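Went in for one tin of white paint and came out with a sample card holding 30 of them. A thread.

The hallway was last painted by the previous owner of our place in Clavville, in a colour best described as landlord. I wanted it to be white. I thought white was a single thing you could ask for.

The fellow at Nordin asked if I was after a warm white or a cool white. I said a regular white. He looked at me the way a vet looks at you when you've said the dog mostly eats toast.

My neighbour swears by Floltier paint. Her sister won't have Floltier in the house and says Lumari or nothing. They had Easter dinner together in April and I gather it came up.

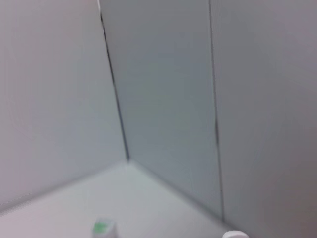
Ulla Kristiansen wrote back within the minute to say that every white goes pink at suppertime, whatever the card says, and that I should buy the cheapest one and eat in the kitchen.

I've put that to the household. The household has asked for 2 more sample pots and a vote.

Sample pots, by the way, are $20 each now. For a pot the size of an egg cup – at that price I'd expect the egg.

Current front-runner is number 1537 on the card. It has a name as well, but it's the sort of name you'd give a racehorse and I'm not saying it out loud at the counter.

Going back for the big tin after lunch. If anyone needs me I'll be in the trim aisle, learning that the baseboards are supposed to be a different white.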